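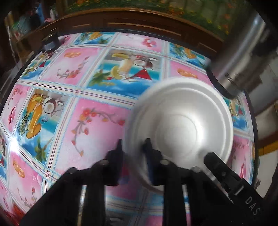
원형 테이블에 까는 비닐 식탁보에 대해 문의드립니다. 티켓 번호는 41번입니다. 구입한 곳은 Cloltham 매장이고, 제품 안내지에는 Gelus 식탁보라고 적혀 있었습니다. 문제는 표면의 끈적임입니다. 무늬는 분홍색 꽃 칸과 파란색 열대 음료 칸이 번갈아 나오는 격자이고, 겉은 광택이 있습니다. 흰색 스티로폼 같은 가벼운 그릇을 올려 두면 몇 분 뒤에 바닥이 조금 붙습니다. 들 때 작은 소리도 납니다. 종이 접시도 똑같습니다.

등록자: Mojtaba Hashemi
사용 장소: Stostport 주민 모임방, 간식 테이블
상태: 처리 중

제가 이미 해 본 것을 순서대로 적습니다.

1. 미지근한 물과 주방 세제로 닦았습니다. 마른 후에 한 시간쯤은 괜찮았지만 다시 끈적였습니다.
2. 식초를 물에 섞어서 닦았습니다. 변화가 없었습니다. 냄새만 오래 남았습니다.
3. 베이킹소다는 아직 사용하지 않았습니다. 광택이 없어질까 봐 걱정됩니다.
4. 식탁보를 뒤집어서 뒷면을 만져 보았습니다. 뒷면은 끈적이지 않습니다.

질문이 두 가지 있습니다. 첫째, 알코올로 닦아도 인쇄된 무늬가 지워지지 않습니까? 둘째, 이것이 제품의 성질이면 교환이 가능합니까? 영수증은 가지고 있습니다. 한국어가 서투르니 쉬운 말로 답변해 주시면 감사하겠습니다.

[답변 / Ruiz-Ortega 생활용품 고객지원]
불편을 드려 죄송합니다. 비닐을 부드럽게 하는 성분이 표면으로 나오면 말씀하신 증상이 생길 수 있습니다. 알코올은 무늬가 번질 수 있으니 사용하지 말아 주십시오. 중성세제를 물 200ml에 한 방울만 넣어 닦고, 깨끗한 물수건으로 두 번 더 닦아 주십시오. 세제가 남아 있어도 끈적일 수 있습니다. 그 후 그늘에서 하루 말려 주십시오. 테이블이 난방기나 창문 가까이에 있습니까?

[추가 기록 / Mojtaba Hashemi]
답변 감사합니다. 네, 테이블의 한쪽이 난방기 가까이에 있었습니다. 말씀하신 방법으로 닦았고, 테이블을 벽 쪽으로 옮겼습니다. 하루 지나서 같은 그릇을 엎어 놓고 시험했습니다. 가운데 부분은 이제 붙지 않습니다. 그런데 난방기 쪽이었던 가장자리는 아직 조금 붙습니다. 손바닥 두 개 정도의 크기입니다. 그 부분만 한 번 더 닦으려고 합니다.

[답변 / 고객지원]
확인했습니다. 가장자리도 같은 방법으로 닦으신 후 96시간 동안 지켜봐 주십시오. 증상이 계속되면 영수증 사진을 이 티켓에 올려 주십시오. 구입하신 매장에서 교환하실 수 있도록 접수하겠습니다.

[추가 기록 / Mojtaba Hashemi]
알겠습니다. 가장자리를 오늘 오후에 닦았고 지금 말리는 중입니다. 영수증 사진은 미리 올려 두었습니다. 결과는 이 티켓에 다시 쓰겠습니다.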